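Open day at the Pavliuk refurbishing works, Storavcombe
Jun 7, 2024

The works takes in old office computers from Bralville and the villages round it. Entry was free and the tour lasted 2 hours, with tea halfway.

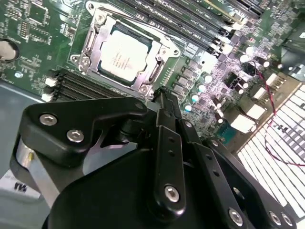

Storavcombe has had the works since the old dairy closed. We began with the boards. The processor sits in a metal bracket held down with screws, with a thin lever lying beside it, and the memory slots are close by.

Next came a talk on sorting. Memory is tested and goes into trays of 24. 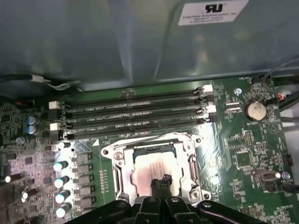
Can you bring in your own old computer? They take them at the side gate on weekday mornings, but remove the hard drive first if you want to keep it.

Complete machines are wiped and sold under the Nullero name. The shop had 350 on its list when we went. 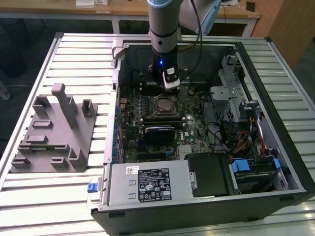

Prices depend on age and memory. Parking is on the verge, and the bus stops 600 yards down the hill.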